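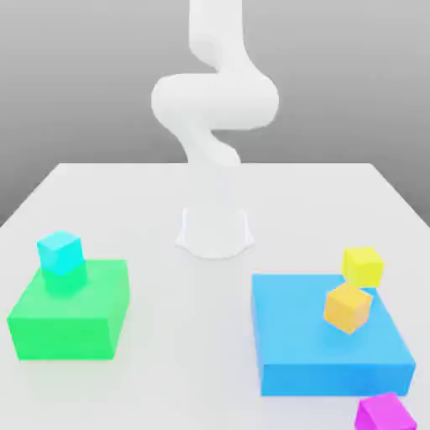
## Minutes of the June meeting - Skanano Building Drainage and Roof Works Group

Held in the first-floor meeting room, Figueroa House, Friday, 10.00 to 12.25.

**Present:** Abundio Bermúdez (chair), Abundio Bautista (works manager), the quantity surveyor, the site supervisor for Block C, two residents' representatives, the minute taker.

**Apologies:** the structural engineer; the insurer's surveyor.

As two of those present share a first name, surnames are used throughout.

### 1. Minutes of the previous meeting

Accepted with two corrections. Under item 4, "north gutter" should read "north valley gutter". Under item 6, the action to obtain the old drainage drawings was placed on Bautista and not on the chair.

### 2. Matters arising

2.1 **Old drainage drawings.** Bautista has received copies of the ground-floor and courtyard sheets. The roof sheet is missing from the set. The archive has been asked to look again under the former name of the building. Action carried forward.

2.2 **Key to the Block B plant room.** Returned. A second key has been cut and is held at the front desk.

2.3 **Noise complaint.** One resident of Block A objected to cutting work before 8.00. The site supervisor confirmed that the contractor now starts cutting at 8.30. Closed.

### 3. Block C roof

3.1 The site supervisor reported that the old covering has been stripped from the east slope and that the boarding is exposed for inspection. Boards at the eaves are soft over a length of 11 metres. The remainder is sound apart from isolated splits near the old fixings.

3.2 Bermúdez asked whether the soft boards could be treated and left. Bautista advised against this. The boards carry the gutter brackets, and the screws had no grip when tested by hand at four positions. Replacement was agreed.

3.3 The quantity surveyor noted that the contract allows for replacement of boarding at a fixed rate per square metre, up to 25 square metres. The eaves work falls within this allowance and no variation is needed.

3.4 The underlay has been delivered and is stored in the Block C garage. The residents' representative for Block C asked how long the garage would be in use for this. The site supervisor said three weeks, or four if the west slope is delayed by rain.

3.5 The lead flashing at the chimney is to be renewed in full. The previous repair was made with self-adhesive tape over cracked mortar. The chair asked that the new flashing be stepped and chased into the joints in the usual way and that the chase be inspected before pointing.

**Action:** site supervisor to give two working days' notice of the chimney inspection.

### 4. Valley gutters and rainwater pipes

4.1 Bautista tabled his calculation of roof run-off. The plan area draining to the north valley gutter is 109 square metres. The existing outlet is undersized for this area at the design rainfall, and the overflow noted in winter is consistent with that finding.

4.2 Two options were considered.

| Option | Work | Comment |
|---|---|---|
| A | Enlarge the existing outlet and replace the pipe below it | Needs scaffold on the courtyard side |
| B | Keep the existing outlet and add a second at the far end | New pipe passes a bedroom window in Block B |

4.3 The residents' representative for Block B was against Option B on account of the window. The quantity surveyor said that Option A is dearer by 700 before tax, most of it scaffold hire. Bautista preferred Option A on technical grounds, as the far end of the gutter sits higher than the middle and would need to be relaid before a second outlet could work.

4.4 Option A was agreed. The scaffold is to be the same one used for the chimney if the dates can be made to meet.

4.5 Leaf guards were discussed again. The present mesh type clogs flat and holds water back. Bautista proposed the Bullano domed guard. Bermúdez asked for one to be fitted as a trial at the south outlet before more are ordered.

**Action:** Bautista to revise the drawing for Option A. Quantity surveyor to ask the scaffold firm for a combined price.

### 5. Courtyard drain

5.1 The camera survey was carried out by Skirkadis. The report has been received and was circulated before the meeting. The run from the courtyard gully to the boundary chamber is in clay pipe with one displaced joint and root entry at two further joints.

5.2 The surveyor's recommendation is to cut the roots and line the whole run. The chair asked whether a liner would cope with the displaced joint. Bautista said that the step is 15 millimetres and that the installer would accept this, but that the liner would follow the step and leave a low point behind it. He would sooner dig out that joint and line the rest.

5.3 There was some discussion of the paving. The displaced joint lies below the brick path and not below the concrete, so the surface can be lifted and relaid without breaking out. Bricks are to be stacked on pallets in the order lifted. Spare bricks are held in the Block A cellar.

5.4 The silt trap at the gully was last emptied in spring. Emptying is to be added to the contract as a twice-yearly task.

5.5 Agreed to dig at the displaced joint and line the remaining length, subject to price.

**Action:** Bautista to obtain a price from Skirkadis and from one other firm.

### 6. Rainwater storage

6.1 The Block A representative asked for a tank of 1,000 litres to be placed beside the bin store, fed from the south rainwater pipe, for watering the beds. The group had no objection in principle.

6.2 Points raised by Bautista:

- The ground beside the bin store slopes and a level slab will be needed.
- The overflow must return to the drain and must not run on to the path.
- The tank should have a fixed lid. A loose one was lost in wind from the previous butt.
- The diverter should be closed in frost and the tank drained down.

6.3 Bermúdez asked who would drain it down. The front desk staff are willing if a written note is left with the winter checks. The cost is to be met from the garden budget and is outside the roof contract.

**Action:** Block A representative to send tank dimensions to Bautista.

### 7. Costs and payments

7.1 The quantity surveyor presented the second valuation. It is in line with the programme except for the Block C rooflights, which have been claimed but not fixed. They are on site and the contract permits payment for materials on site at a reduced share. The claim has been adjusted accordingly.

7.2 The retention on the Block A works falls due for release next month. The defects list has three items open: a slipped ridge tile, a missing pipe clip and paint on a windowsill. Release is to wait until all three are closed.

7.3 The contingency stands at roughly two thirds of the original sum after today's decisions.

### 8. Access and safety

8.1 The scaffold tag on the east side of Block C was out of date by one day when checked by the site supervisor. The scaffold was closed until reinspected and reopened the same afternoon. The contractor has been written to.

8.2 Residents are still using the rear gate while the hoist is running. A chain is to be fitted on hoist days and the notice moved to eye level - at present it is fixed behind the bicycle rack.

8.3 The hose reel in the Block B stairwell remains blocked by a pushchair. The representative for Block B will speak to the family concerned.

### 9. Any other business

9.1 The Block C representative asked whether the television aerial would be put back in its former position. It will go on the same chimney with a new bracket. Reception may be lost for one day.

9.2 The insurer's surveyor has asked for photographs of the valley gutter with the outlet exposed. Bautista will take these when the scaffold is up.

9.3 Swifts are nesting under the west eaves of Block C. No work is to be done on that length until the nests are empty. The contractor will begin the west slope from the ridge and leave the last two metres above the eaves.

### 10. Next meeting

Same room, 10.00, on the date to be fixed by the chair once the scaffold price is in. Papers to reach the minute taker three working days before.

Distribution: those present, those who sent apologies, the front desk file.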